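Progress report to the Storkura fund, second period, ending November

Project: Brondach Desk Share, Skomau

This report covers the second half of the grant. The first report dealt with the lease on the storeroom and the collection points, and neither has changed.

The purpose of the grant is to collect keyboards, leads and small household items that people no longer want, to clean and check them, and to pass them on to households in Skomau who are setting up a place to work or study at home. In this period we took in 327 items. Most came through the collection point at the library, with one large delivery from Marquez when they moved offices.

Keyboards remain the most common thing we are given and the most common thing we are asked for. We now try to keep similar ones together so that a family with two children can have a pair that look alike. White ones with cream or pale yellow keys have been popular, and we have some of these in the current batch. A coloured lead, such as the green one on this batch, is easy to tell from the others when several things are plugged in at one desk, and a few people have asked for one for that reason.

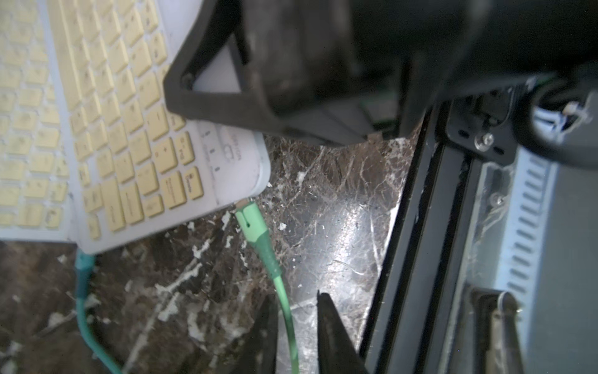

**Keyboards and leads**

Every keyboard goes through the same steps. It is turned over and shaken out, brushed between the keys, wiped with a barely damp cloth and left overnight. The next day it is plugged in and each key is pressed in turn while a blank document is open. Anything that sticks is taken off, cleaned underneath and tried again. If it still sticks, the keyboard goes into the box for spare keys.

We set 29 keyboards aside for spares in this period. The usual faults were a dead row or a space bar that would not come back up. Long keys are harder to refit than short ones as they have a wire underneath that must be clipped in on both sides. We have written a one-page guide to this and pinned it up over the bench.

Leads have been slower. In the first period we stored them loose in a crate and lost a good deal of time untangling them. They are now coiled and tied with a strip of cloth before they go on the shelf. Where a lead belongs to a particular keyboard we keep the two together, after a few went out with the wrong end and had to be exchanged.

Labelling is still not right. The stickers we bought leave a mark on white plastic and we have stopped using them. We are trying paper tags on string, which take longer to write but come off cleanly.

**Household items**

We said in the application that we would accept a small number of kitchen and household things if they came with a donation. This has grown more than we planned. Mugs, mug stands, small bottles, table lamps and desk tidies now fill two shelves. They do go out again. People collecting a keyboard often take something for the kitchen at the same time, and metal mug stands in particular do not stay long.

Small glass bottles are given out empty and washed. Any bottle that arrives with something in it, or with a label we can't make sense of, is put to one side and dealt with separately.

Power strips and chargers are kept apart from everything else until they have been tested by a qualified person. The person who did this for us last winter has moved away and we had a gap of several weeks. A new arrangement is in place and the backlog has been cleared.

**Money**

The grant for this period was £3,000. Rent took the largest part. The rest went on cloths, brushes, shelving, electrical testing and van hire for the Marquez delivery. Van hire came in over budget and we covered the difference by putting off the second set of shelves. We do not need to ask for more in this period.

**Households**

We supplied 14 households directly. Other items went out through the library table, where we don't ask for names, so we can't say how many homes they reached. We would like to discuss with you whether a simple tally at the table would be enough for the final report. 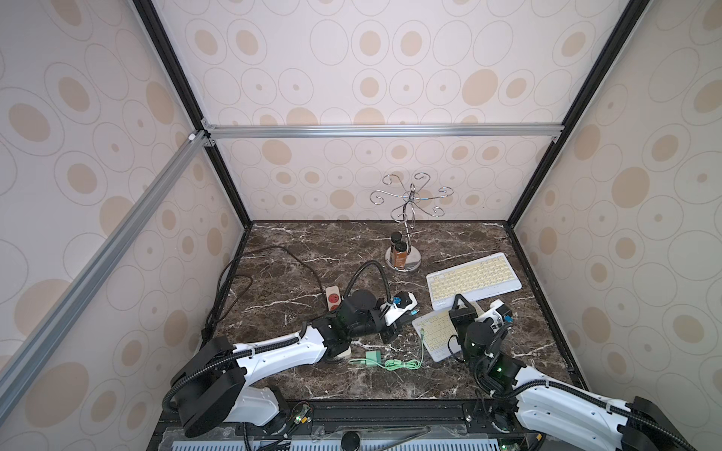 Will people be able to bring a keyboard back if it stops working?

Any keyboard we have given out can be brought back to the storeroom during opening hours and exchanged for another. There is no time limit and no charge. We ask people to bring the lead as well if it came with one.

**Next period**

- Fit the second set of shelves and move the household items off the keyboard side.
- Finish changing over to paper tags.
- Agree with the library whether the table can stay through the spring.
- Sort the spare keys by colour. They are all in one box at present, and matching a cream key to a cream keyboard takes far too long.

The storeroom is open for visits most afternoons until 4 pm. Receipts for the period are attached separately.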